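Section 2: Setting up the Jarov label printer

Before you start
Clear a flat spot near a power point. Give it room at the back for the paper to feed. Not in direct sun, the labels are heat sensitive and go grey.

Software is on the Cliltomgate downloads page. Get that going first, it's slow.

1. Take off all the packing tape. There's a strip under the lid too, easy to miss.

2. Find a home for the spare rolls and bits. A small set of drawers on the bench works well. Keep rolls in their bags until needed. 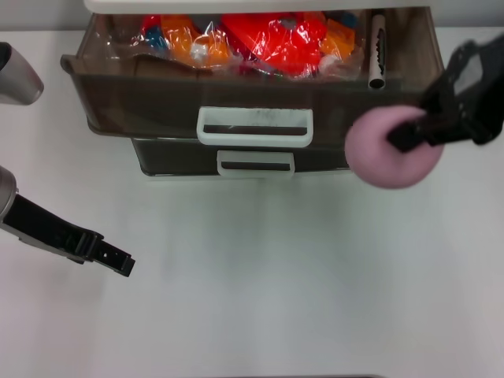

3. Open the lid, both side catches together. Don't force one at a time, they snap.

4. Drop in the roll, labels facing up. Slide the guides in till they just touch the edges. Too tight and it jams.

5. Pull 2 labels past the cutter, close the lid. Should click both sides.

6. Plug in power, then the USB cable. Power light goes green. If it's orange, lid isn't shut proprely, go back to step 5.

CAUTION: The print head gets hot. Leave it to cool before touching or cleaning. No metal tools in there, ever.

7. Run the installer. Choose Adams as the label type for standard address rolls, Rerkero for the narrow ones. Wrong choice = text runs off the edge.

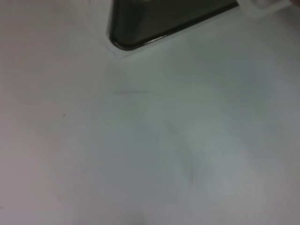 8. Set darkness to the middle of the slider to begin with. Barcodes may need a bit more. Full dark wears the head out faster and smudges on the cheap rolls.

9. Print a test label from the Tools menu. Check the border is even on all four sides. If it's crooked, adjust guides and try again.

Note: A full address roll holds 160 labels. The counter doesnt reset by itself, hold the feed button when you change rolls.

Error 763: paper colour sensor is dirty. Switch off, wipe with a dry cloth, switch on.

Cleaning is in Section 3.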